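Puesta a punto de la cámara de muñeca en la célula Jarman

Revisión del 2023-08-31. Redacción: Lourenço Esteves. Sustituye a la hoja de febrero.

Este procedimiento cubre la limpieza, el enfoque y la comprobación de la cámara montada en la muñeca del brazo. Se aplica tras cambiar la óptica, tras una colisión o cuando el registro acumula fallos de detección. No cubre la calibración mano-ojo, que tiene su propia hoja.

Material

Paño de microfibra sin pelusa, alcohol isopropílico, llave Allen de 1,5 mm, carta de enfoque Felitz y fijador de roscas de baja resistencia.

1. Parar la célula

Lleve el brazo a la posición de servicio desde la consola Turance y pase a modo manual. Accione la parada, ponga el candado en el seccionador y espere a que se apague el piloto de los servos. La cámara tiene alimentación propia y sigue encendida - es lo que interesa aquí.

2. Limpiar la óptica

Sople primero el polvo suelto. Humedezca el paño, nunca la lente, y limpie del centro hacia fuera. Revise también la ventana protectora por la cara interior; se desmonta con dos tornillos y la junta suele quedarse pegada al aro.

3. Mirar la imagen en vivo

Abra el canal de muñeca en Stolleo con el realce de bordes y la ganancia automática desactivados. Con el realce puesto, una imagen desenfocada puede pasar por aceptable.

Una óptica fuera de foco da un campo gris sin textura ni bordes, con las transiciones de tono muy graduales. Si en la parte baja solo se distinguen manchas anaranjadas de contorno blando, no intente identificar nada sobre esa imagen y pase directamente al ajuste. Una zona central algo más clara, sin límite definido, no sirve como referencia de foco.
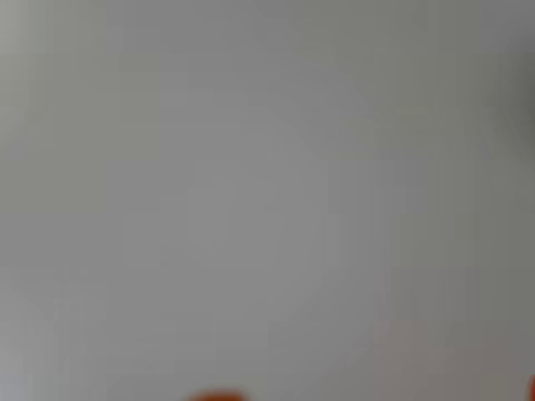

4. Ajustar el foco

Coloque la carta Felitz plana, a 197 mm del frontal de la lente. Afloje el tornillo de bloqueo un cuarto de vuelta y gire el anillo despacio, siempre en el mismo sentido, hasta pasar el máximo de nitidez. Vuelva atrás y acérquese de nuevo por el mismo lado para absorber la holgura de la rosca.

El índice de nitidez debe quedar por encima de 86. Si no llega, compruebe que la carta esté paralela al sensor antes de tocar nada más. Apriete el tornillo con el índice a la vista, porque el anillo tiende a moverse al bloquear. Una gota de fijador basta.

5. Comprobar y devolver a servicio

Espere 30 minutos con la cámara encendida y lea otra vez el índice. Una caída de más de cinco puntos obliga a repetir el paso 4. Retire la carta, quite el candado, rearme y ejecute el programa 109 a velocidad reducida.

Anote en el parte el índice inicial, el final y la posición del anillo. Las desviaciones se comunican a Gediminas Vanags antes de pasar a automático.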